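Section 2: Clearing the floor before you start

Right, on to my favourite bit of the Gatstead guide, the floor! If you've done section 1 you'll have your labels written and your kettle on. I do this part in every room before I touch a single shelf, and it makes the rest go so much quicker.

1. Pick one basket per room and put it down next to a piece of furniture that isn't going to move. I like a shallow one with slotted sides (you can see what's in it without bending down, and my knees are grateful).

2. Go round the edges first, then work inwards. Anything that doesn't live on the floor goes in the basket. Don't stop to sort, just pop it in and carry on.

Note: food counts! Fruit goes back to the kitchen the same day. I once left a plum in a basket at the Uvton flat while I was away for most of April and I'm still not over it.

3. Write the job for that spot in two or three words and leave it where you'll see it when you walk in. Unnur Ragnarsson, who tidied the whole Kumsa reading room with me, writes hers very small. I go for great big capitals, but either is fine so long as you can read it.

Caution: if you're writing straight on to tiles, try your pen in a corner first and check that it wipes off. Grout soaks up ink like nobody's business, so stay well inside the lines.

4. Shut every drawer before you carry anything past it. Small round knobs are terrors for catching sleeves and pockets.

5. Tuck any cords or straps right down inside the basket before you lift it. A loop over the side will find your foot sooner or later (ask me about the stairs some time).

6. Now sweep. Leave the basket where it is, do the open floor, then shift it and do underneath. Little dark bits show up nicely on pale tiles, so have a good look from standing height when you think you've finished.
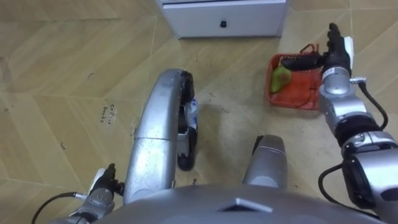 7. Tick the room off on your list and take the basket through to the sorting table, ready for section 3.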